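Cellar Safety / Checklists

Kyriakidis cellar, barrel room and press deck
Inspector: Iman Soliman
April 6, 2021

1. CO2 monitor, fermentation hall: pass. Alarm test logged.
2. Barrel racks, rows A to D: pass. Rack 317 has a bent foot. Replace before filling.
3. Press guard interlock: fail. Ravo to supply switch.
4. SO2 storage: pass. Cylinder chained, label legible.
5. Hose couplings: pass. Spare gaskets low, reorder 50.

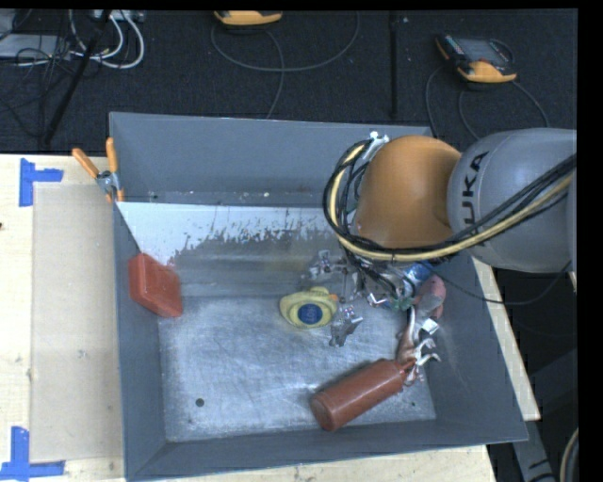
Floors and Drains

6. Drain grates seated: pass.
7. Walkway by tank 194: slippery coating worn, recoat by August.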